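4.2 Division of labor at the sorting station

Before the change, each sorting station at the Dukum site was staffed by two people. One pulled textiles from the incoming cart and spread them on the table, and the other inspected them and assigned a grade. The two swapped roles at intervals they set themselves. After the change, the first role passed to the hand, and the second worker was moved to packing or to a newly defined post that the company calls station lead. The inspection role was left unchanged in the written job description. Our observations suggest that it changed more than any other.

The log covers 3579 pick attempts over the observation period. Of these, 2234 were completed without any action by the inspector. The remainder ended in one of the following ways: the inspector pressed the release button and took the item by hand, the inspector rearranged the item and let the hand try again, or the system stopped by itself and waited. The log does not separate the first two cases, and we relied on field notes coded by Chrysikopoulos and Jeon to tell them apart. Disagreements between the coders were settled by discussion with Balogun, who had not been present on the floor.

Figure 3 was recorded at the station during the second block of observations.
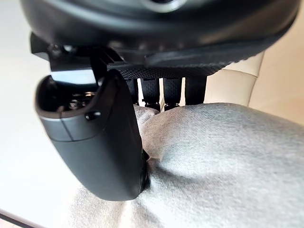 Figure 3. Hand in contact with a light gray textile, seen from the wrist-side camera.

Inspectors spent a large share of their time judging grasps they did not make. This task appears nowhere in the training material supplied by Ritmont, which treats the grasp as internal to the machine and the inspector as a receiver of presented items. In practice the inspectors watched how the fabric gathered. With the thumb and fingertips pressed in and a fold raised between them, as in Figure 3, an experienced inspector would usually commit to a prediction before the lift began, and would place one hand on or near the release button accordingly. Several said they looked at the height of the fold first. Others looked at the creases by the thumb and paid little attention to the fingers. When asked to explain a prediction, most referred to their own former work at the cart: a shallow pinch on soft cloth was one they would not have trusted in their own hands.

This knowledge was unevenly distributed. The 33 workers interviewed included people who had handled textiles for years and people hired in June, after the hands had been installed. The newer inspectors had never done the pulling and spreading themselves. They tended to wait for the system to stop on its own, and they described the resulting pauses as part of the machine's normal cycle. Longer-serving inspectors described the same pauses as lost time and blamed themselves for not having stepped in. Both groups were measured against one hourly target.

The target itself was a source of friction. It had been set by the vendor and the site office jointly, on the assumption that an intervention was an exception. An inspector who rearranged an item and allowed a second attempt received no credit for the rearrangement, and the completed pick was recorded as the machine's. An inspector who took the item by hand was credited with a manual pick, but the event also raised the station's intervention rate, which the station lead was expected to keep low. One interviewee put it as follows: "If I fix it, it worked. If I do it, it failed. Same cloth." Cervantes and Fairclough report a similar accounting effect in their notes from the Papadakis laundry, where folding was automated and feeding was not.

A second change concerned talk. With two people at the table, questions about grade were settled aloud while the next item was being spread. Once the stations were single-staffed, doubtful items were set aside in a bin and reviewed by the station lead at the end of the hour. Inspectors reported that they learned the outcome only when an item came back to them. The station leads, for their part, said that the bin took up most of their time and that they rarely watched the hands at all. As a result, the people responsible for the intervention rate had little direct view of the grasps that produced it.

We return to the question of credit in Section 5, where the Dukum arrangement is compared with the one at Zurkance.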